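Unit 4: Sorting and Container Choice for Small Loose Items
Course handout, Domestic and Workroom Organization
Prepared by Gilang Wibisono

Read before the November practical. Bring the worksheet from Unit 3; the item list on it is used again in Exercise 2.

4.1 Scope

This unit covers small loose items kept in open containers: desk supplies, mending supplies, kitchen sundries, and the mixed contents of hallway drawers. It does not cover food storage, medicine, or anything that needs a lid for safety. Closed boxes and labeling are covered in Unit 5.

4.2 Terms

Source container. The container that holds the mixed items at the start of a sort.

Destination container. The container an item goes into. A sort may have one destination or several.

Work surface. The flat area on which both containers stand. It includes any covering laid over it.

Residue. Items left in the source container after the last planned transfer. Residue is recorded, never forced into a destination.

Transfer. One item picked up from the source and set down in a destination. Picking up two items together counts as one transfer for timing and two for the item tally. Students lose marks on this every year, so write the two columns separately.

4.3 Depth and access

The depth of a container sets how it can be searched. In a shallow container the items lie in a single layer, or nearly so, and can be found by looking. In a deep container the upper items hide the lower ones and the search is done by hand, with some stirring. Stirring moves small items to the bottom and changes the order of the contents for the next user.

The working rule for this course is that a source container should be shallow and a destination container may be deep. During a sort the source is read many times and the destination is only added to. If the destination is later to be used as everyday storage, it should be judged again as a source.

Slanted sides give the hand more room at the rim than straight sides of the same base size. The cost is storage density: slanted containers do not stand flush on a shelf and leave wedge-shaped gaps between them. For a tray that lives on a table this hardly matters. For a drawer insert, use straight sides.

4.4 Materials

Woven containers are light and quiet when items are dropped in. Their faults are snagging and leakage. Thread, fine chain, and the loose ends of tape catch in the weave, and pins or seeds work through it. A sheet of paper cut to the base solves the second problem but not the first.

Molded containers wipe clean and do not snag. Round items slide in them when the container is carried, and collect at the low end. The Udby tray in the course kit shows this clearly with pencils.

Metal containers are durable and noisy. The Gerlach tin in the kit is included mainly for the comparison of sound and weight; few students choose it for the practical.

Fabric containers collapse when less than half full and are not used in this unit. The Vikeck fabric bin remains in the kit for Unit 6.

4.5 Preparing the surface

Clear the table completely before laying the covering. Use one sheet where possible, since a seam between two sheets catches the edge of a sliding container. Brown wrapping paper is the standard covering for the practical. It gives contrast with both pale and dark items, can be written on, and is folded up with the dust inside it at the end.

Smooth the sheet from the center outward. If the paper comes off a roll and curls, turn the curl to the table – weights on the corners get in the way of the forearms. Mark the container positions in pencil if the sort is to be repeated with the same layout.

4.6 Layout

Source and destination stand side by side with a clear gap between them. The gap should be wide enough that an item dropped in transit falls on the covering and not back among the unsorted items. Which side the source stands on is a matter of preference, but it must not change between timed runs. Do not stack containers during a run, and do not let the rims overlap.

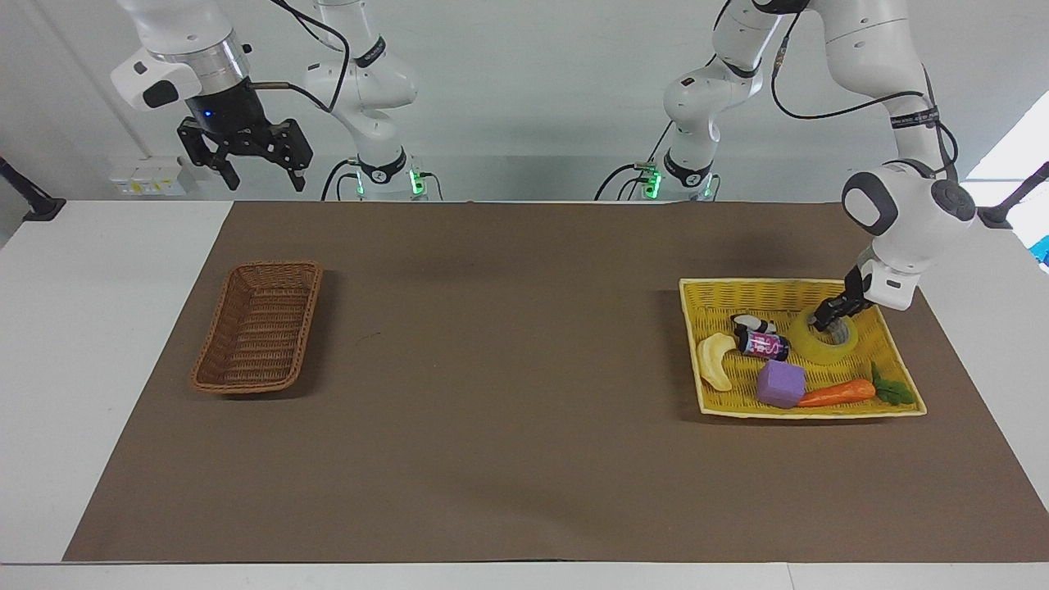
Differences in shape and color between containers reduce misplacement. Two identical containers force the sorter to remember which is which, and after an interruption the memory is often wrong. A low yellow woven tray on the right of the brown sheet and a brown wicker basket on the left cannot be confused even at a glance, and the basket is still empty, as a destination should be when timing begins. The roll of tape at the upper right of the tray is gripped through its center hole. Rolls may be lifted this way in the practical, or by the outer edge; note which grip was used, and keep to it for all rolls in the same run.

4.7 Order of transfer

Take large items first. They cover the smaller ones and their removal exposes the base of the tray. Next take round items, which move when their neighbors are disturbed. Flat and thin items come last, when there is room to slide them to the side of the tray and raise one edge against it.

Items that are tangled are moved together and separated in the open part of the work surface. Do not separate them over the source.

4.8 Exercises

Exercise 1. Load the tray with 10 items from the Stulto assortment. Move all of them to the basket, one at a time, in the order given in 4.7. The limit is 90 seconds. Record transfers, drops, and residue.

Exercise 2. Repeat with the items from the Unit 3 worksheet, exchanging the roles of the containers so that the basket is the source. Keep the limit the same. Record how many items had to be found by touch.

Exercise 3. Work in pairs, 2 runs each. The first student sorts while the second keeps the record, then exchange. The record keeper does not speak during a run.

A drop is any item that touches the covering or the floor before reaching the destination. An item set down on purpose is not a drop, but the pause counts against the time.

4.9 Written work

Submit the record sheets with one page of comment. State the containers used, their depth in relation to the largest item, and the cause of each drop where known. Sketches of the layout are accepted in pencil. Reading for Unit 5 is the section on lids and labels, including the table of label sizes.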